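Trullari Tresden Battery Maintainer for Dealer Lots and Showrooms

Home > Shop Equipment > Charging and Battery Care > Tresden

Item no. 478
Availability: In stock, ships from our Landry warehouse
Price: please sign in with your dealer account, or ask for a quote

Overview

The Tresden is a battery maintainer for cars which stand a long time without being driven. It was made for dealerships, where a car can wait in the showroom for many weeks while customers open the doors, try the radio and move the seats. Each of these actions takes a little from the battery. When the sale is finally made, the salesperson turns the key for the test drive and the car does not start. Every dealership knows this situation, and it does not make a good impression on the buyer.

With the Tresden connected, the battery is kept at full charge and the interior electronics can be used during the whole day. The unit checks the voltage continuously and gives current only when the battery asks for it. It can stay connected for months.

Which vehicles it is for

The Tresden works with 12-volt batteries of the following types: standard flooded, enhanced flooded (EFB), AGM and gel. You choose the type one time with the button on the front, and the unit remembers the choice also after it was unplugged from the wall.

It is suitable for the 12-volt battery of most hybrid cars. Please read first the manual of the vehicle, as several manufacturers ask that you use the terminals under the hood and not the battery itself. The Tresden is not a charger for the high-voltage battery of a hybrid or electric car and must never be connected to it.

It is not suitable for 6-volt batteries of older vehicles, or for 24-volt trucks. For 24-volt systems please look at the Tresden HD on its own page.

How it works in the showroom

The cable from the unit to the car is flat, so that the hood can close over it without damage to the paint or the rubber seal. The unit itself is placed on the floor behind the front wheel, or under the car if the ground clearance allows it. Many customers prefer to put it under the car, where visitors do not see it and do not step on it. The housing has rubber feet and does not scratch tile.

A small light on the end of the cable, near the clamps, shows the condition of the battery. Green means that the battery is full. Yellow means that charging is in progress. Red means there is a fault, and in this case the unit has already stopped the current. You can read this light with the hood a little open, and you do not need to look for the unit under the car.

If a person connects the clamps in the wrong order, nothing happens to the car. The unit stays off and the red light blinks until the clamps are changed.
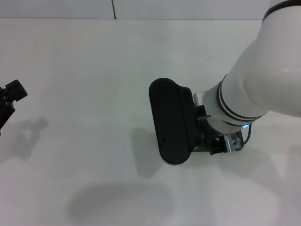 White robotic arm with black gripper over a white tabletop.

How it works in the service department

In the workshop the Tresden has a second mode, called Support. It holds the voltage steady during diagnosis and light programming work. Please note that the Support mode gives up to 42 amps. For the programming of some newer vehicles the manufacturer asks for more than this, and then you need a larger power supply. Our technical desk can tell you which models are concerned if you send us the list of what you usually service.

To enter the Support mode, hold the button for 2 seconds until the light becomes blue. The unit goes back to normal maintaining when you hold the button again, or when the clamps are removed. It does not go back by itself while a car is connected, so a long programming session is not interrupted.

Technical data

Input: 120 V AC, 60 Hz, grounded outlet
Output: 12 V DC nominal
Maximum current in Support mode: 42 A
Battery types: flooded, EFB, AGM, gel
Protection: wrong polarity, short circuit, overheating
Cooling: fan with temperature control
Mounting: floor, shelf or wall (wall bracket sold separately)
Use: indoors, or outdoors under a roof
Expected life of the clamps: 3,000 connections

What is in the box

Tresden unit
Output cable with insulated clamps, attached
Power cord
Pair of ring terminals for permanent connection
Printed manual in English and French

Accessories

Wall bracket with cable hook
Extension for output cable (only for maintaining, please do not use it in Support mode)
Replacement clamps, red and black
Cover mat for cable crossing, gray
Enport lot module, see below

Enport lot module

If you have many cars outside, it takes a lot of time to walk from one to the other with a tester. The Enport module is plugged into the side of the Tresden and sends the battery condition to a computer in the office. You see a list of the stock numbers with the voltage next to each one. When a battery falls under the limit that you have set, the line becomes red and an e-mail is sent to the person you have chosen.

The Enport needs a wireless network that reaches the place where the unit stands. In large lots this is often the difficult part, and we recommend that you test the signal with a phone before ordering. There is no monthly fee. The software receives free updates as long as the module is sold.

Experience from our customers

"We put the first ones in the showroom in April and then ordered more for the used cars. My salespeople stopped carrying the jump pack around, which was on a cart next to my desk for years. The only thing I would change is the power cord, it could be longer."
Marlene Penner, sales manager

"Good unit. Light on the clamps is easy to read. The fan can be heard in a quiet showroom when it is in Support mode, but in normal maintaining I do not hear it."
Yuxi Wan, service advisor

"We had a question about the AGM setting and Josée Penner from the technical desk called back the same afternoon. The manual could explain this better."
Darcy MacPherson, parts department

Reply from Trullari: Thank you for these remarks. The chapter about AGM batteries was written new and is included with all units from the present series. Customers who have the old manual can ask for the new one by e-mail. A longer power cord is being prepared as an accessory, and we will add it to this page when it is ready.

Questions we receive often

Can I leave the unit connected overnight?
Yes. It is made for permanent connection.

Can one unit maintain more than one car?
No, each car needs its own unit. Do not connect batteries in parallel on one Tresden.

The battery is completely flat. Will the Tresden charge it?
If the voltage is very low, the unit tries first with a small current. When the battery does not accept it, the red light comes on and the battery should be tested or replaced.

May I use it at the car wash area?
No. Splashed water from the side can enter the fan opening. Choose a dry place for the unit.

Do you sell to private persons?
At the moment we sell only to dealerships, body shops and rental companies. Private customers can ask in a parts store in their region.

Warranty and returns

The warranty is valid for two years from the date of invoice and covers the unit and the Enport module. Clamps and cables are wear parts and are covered only for defects that were present at delivery. Please keep the original carton if possible, it is the safest way to send a unit back to us.

For a return, write first to the technical desk with the serial number, which is on the bottom of the housing, and a short explanation of the fault. You will receive a return form. Parcels without the form take longer, as we must find out to which customer they belong.

Ordering

Orders of several units for new showrooms are handled by Jonalyn Yap in dealer sales. She can also prepare a quote with wall brackets and modules included, and can divide the delivery between different locations if your group has more than one store. Orders which arrive before noon leave Landry normally on the same working day.

Page last changed: December 9, 2019

Related products: Tresden HD 24 V / Battery tester with printer / Cable cover mats / Key cabinet for dealers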